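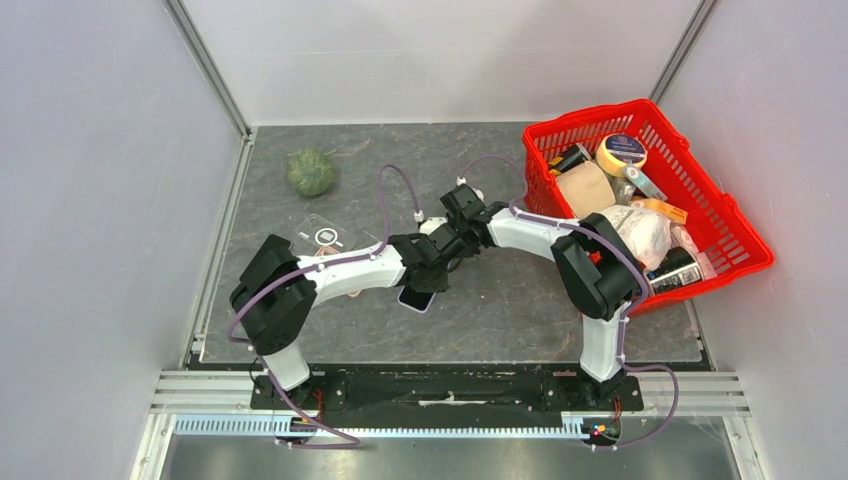

June, 4:20 pm

Bench notes, phone corner. I am so happy with this gray top! The mottled pattern hides every smudge, and a small dark-screened phone still stands out on it from across the room. Heidrun wanted plain white like the back wall. I think she's coming around.

Phones: went through the Akine box this morning and wiped down 20 of them (microfiber only, no spray, the spray leaves streaks on black glass). Two had swollen backs and went straight to the metal bin. The rest hold a charge beautifully, even the old Olau ones, which I'd pretty much given up on.

Rupert weighed the full box at 566 g over what's on the Trimholm sheet. Chargers left in the bottom, I bet. Check before it goes back on the shelf.

Basket: stays on the right, up by the wall. I tried it nearer the front for roughly 30 minutes and kept bumping it with my elbow. Much nicer in back!

To do
- felt pads for the basket
- ask Marti for more of the lilac cases, they're lovely
- new labels, the old ones curl
- Heidrun has the good scissors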